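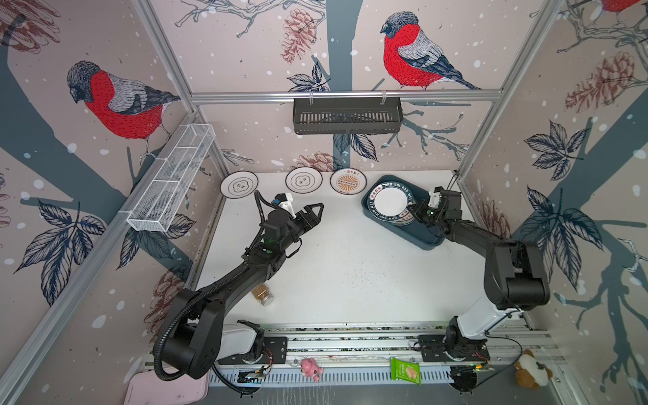
Lellik two-arm collection bench: review after a full batch
3 min read

We bought the Lellik bench in January to record plate-handling examples for a policy we train in-house. It comes as a rail with two arms, wrist cameras and an aluminum frame you can hang things from. The table and wall coverings are up to you.

Setup took Mohit Bhardwaj and me most of a morning. The rail bolts down easily. Calibration is slower, and the manual skips a step: home the left arm before you power the right one, or the software loses both.

Our first batch was 300 episodes of moving plates between a tray and the tabletop. We kept 96 percent of them. Most of the rejects were rim grasps where two plates came up together, and I would blame our operators for those before the hardware. The fingers hold a thin rim well enough if you approach slowly.

The frame is the part I like best. Baskets hang straight from it, and we can change the wall prints between batches so the model does not learn one background. Aarti Kushwaha swaps a set in five minutes.

Complaints: the wrist camera mounts work loose after almost 44 episodes and need a hex key. The cable sleeves are stiff. The export tool writes one folder per arm, and Vivek Tiwari had to write a script to line up the timestamps. Lellik support answered our email in two days and said a fix was planned.

I would buy it again for tabletop work. For anything heavier than dishes, look at the Guretti, which costs more and needs a bigger room.

Reviewed by Meenakshi Pathak

Contact | © Rosedora Bench Notes | Back to top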